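Laundry robots: your questions

Can a machine do my washing yet?

Bits of it, slowly! I've followed the Flevatard trials since May and I'm still pegging out my own socks.

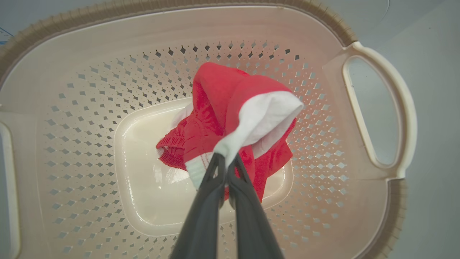
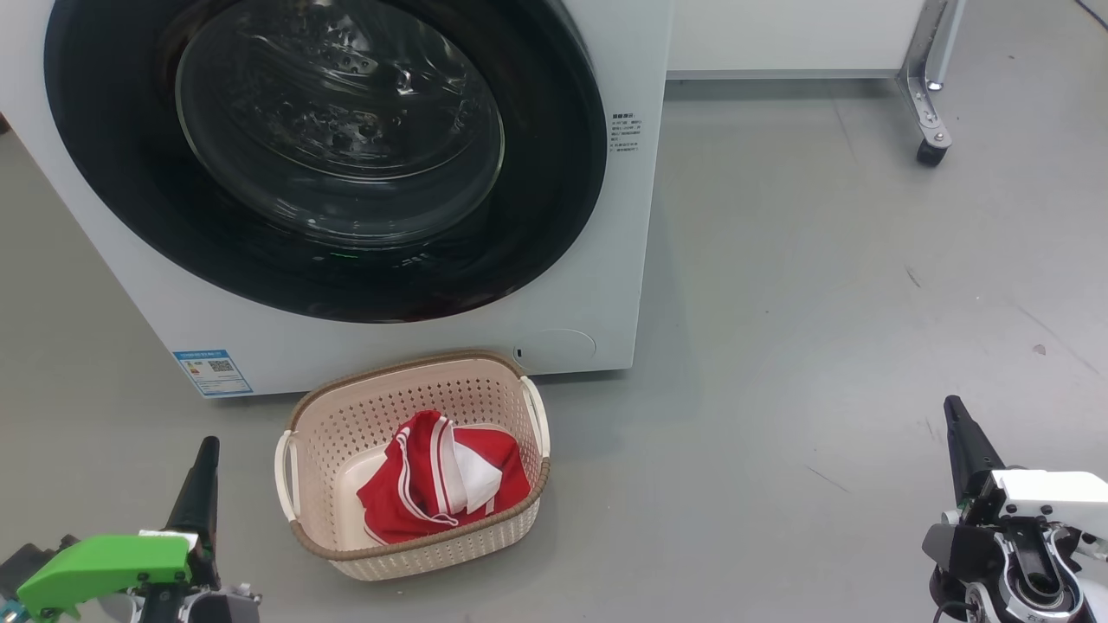
What's the hard part, then?

Clothes, every time. A mug stays mug-shaped, but cloth flops and bunches and hides its own edges, so the machine has to work out afresh where to pinch. Something red and white with a gathered band, like the one in the basket, can look quite different each time you drop it (mine do, anyway).

Should I wait for the Wavex one?

I wouldn't. They quote 9 minutes to load 2 shirts, and I can beat that half asleep.

Will it fold?

Towels, yes, if you're patient. Fitted sheets, no chance – I can't do those either.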